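## 4.2 Premature gripper closure during cloth handling

Of the 48 handling runs completed on the Tesodon cell in December, nine ended in a protective stop. The log recorded the same entry in every case: the gripper controller reported a secure hold when the fingers held nothing. The arm then began its lift, the vision module found the cloth still on the work surface, and the two reports conflicted. Under the rules set out in Section 3, such a conflict halts all motion until an operator clears it.

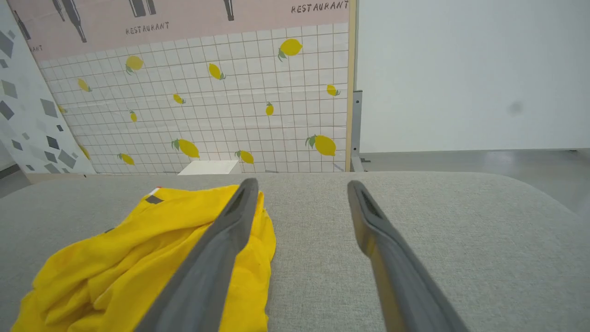
The fault was traced to the hold threshold. Hailu, the control software used in this work, infers a hold from the current drawn by the finger motor. The threshold had been set with folded towels and was carried over unchanged to thinner cloth. When the fingertips pressed into the padded surface during closing, friction raised the current above the threshold before any fabric had been gathered. A soft covering therefore produced the same signal as a successful grasp.

A second weakness was found during the review. After a stop was cleared, Hailu resumed from the last stored waypoint and did not check the position of the fingers. On one occasion the arm moved while an operator was still reaching for the cloth. There was no contact and no injury, but the event was entered in the safety record as incident 2077 and the cell was withdrawn from use for 21 hours.

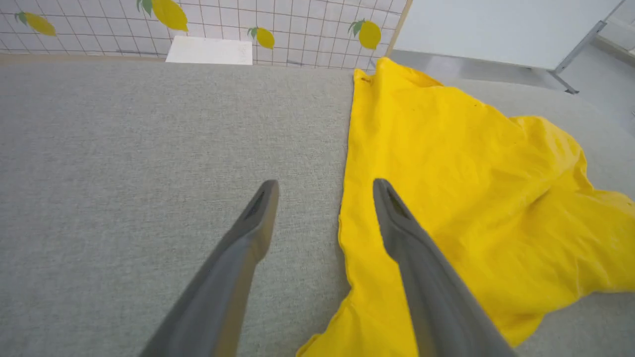

**Figure 6.** Gripper fingers above the work surface, with the right finger over the yellow cloth.

Two changes were made before work resumed. The hold signal must now agree with the measured gap between the fingers, and a restart requires the operator to leave the marked zone and press the Fanero enable switch. The first change removed the false reports in later bench checks with thin cloth. It has not been tested on heavier fabric, for which the present gap limits may be too narrow.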